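Schleien am Vogler

Endlich wieder am Vogler gewesen, kleiner Teich hinter Flirnach. Anfahrt elend, Baustelle, dann noch der Köderladen zu. Um halb fünf saß ich trotzdem.

Plan war Pose dicht am Schilf, Mais und ein paar Maden. Die ersten zwei Stunden: nix. Nur Blasen überall. Samran meinte am Telefon, ich soll feiner fischen, also 14er Vorfach runter, 16er Haken. Und weniger füttern, ich schmeiß immer zuviel rein.
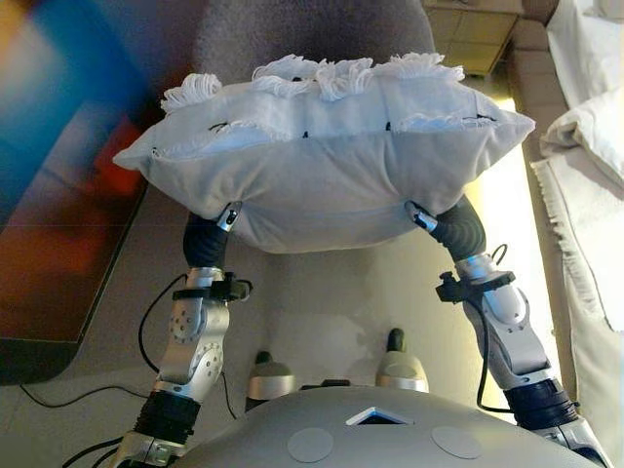

Danach gings dann. 3 Schleien bis zum Mittag, die beste knapp über vier Pfund, dazu ein Haufen Rotaugen die keiner gewogen hat. Eine noch im Kraut verloren, selber schuld, Bremse zu fest. Im Oktober probier ichs nochmal mit Wurm.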